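Takby two-arm controller: service notice for the nightstand routine

Share 23 | Comments 2

Plosow has put a hold on the closing routine supplied with the Takby two-arm controller. During a trial in the simulator, the gripper reported a secure hold on a drawer handle when its fingers had closed beside it. The arm then pulled back at full speed and swept across the top of the nightstand.

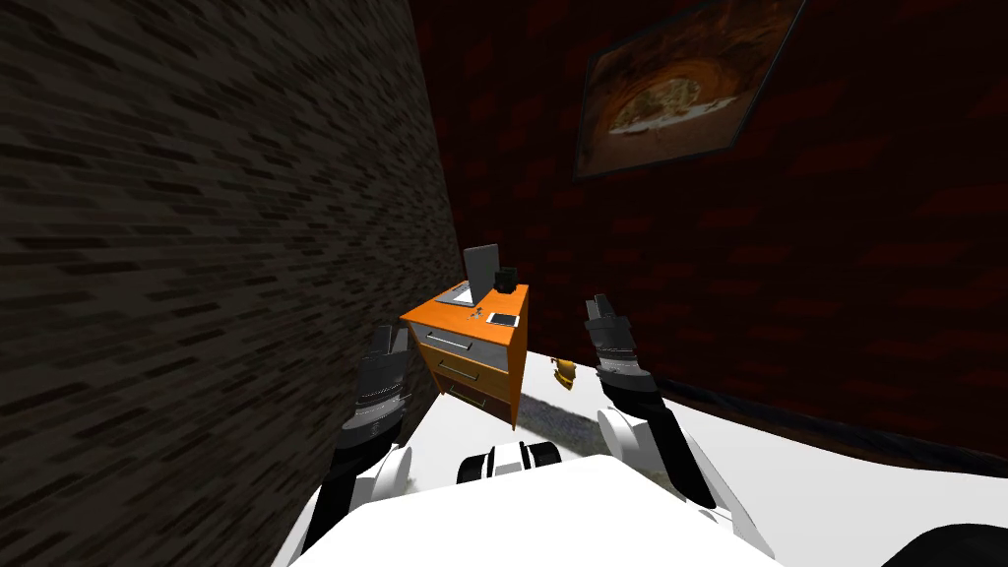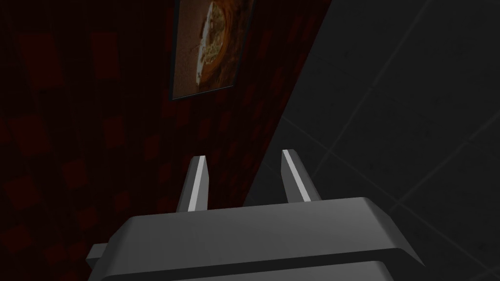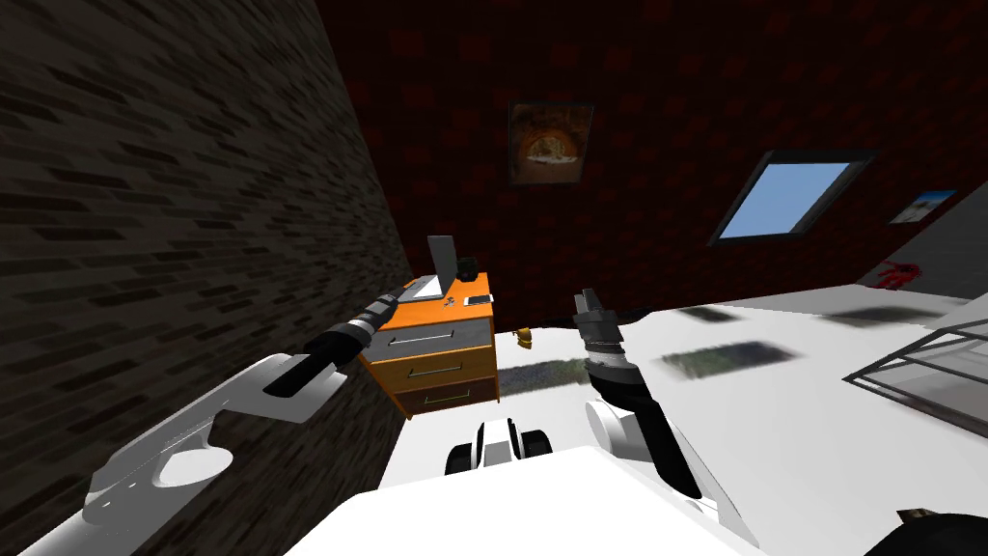

Reading time: 2 min

The fault is in the hold check. Release 23 of the controller reads motor load alone, and a finger pressed against the cabinet side gives nearly the same load as a finger on the bar. The wrist view was recorded but never compared with the load reading.

What to do now

Stop using the closing routine on real arms. Opening and reaching are not affected. If you need to pull a handle, set the retreat speed to 45 mm per second and keep people out of reach of both arms. The stop button works as normal – it was tested again after the fault.

The fix

Part 235 is a software update from Tkachenko, who wrote the hold check. It compares finger gap with motor load and cancels the pull if the two disagree. Customers with a Brillia support plan get it at no charge. All others can order it by part number.

Run the update with both arms parked and the grippers open, then repeat the simulator trial before going back to hardware. Send the log to Plosow support if the pull is canceled twice in a row.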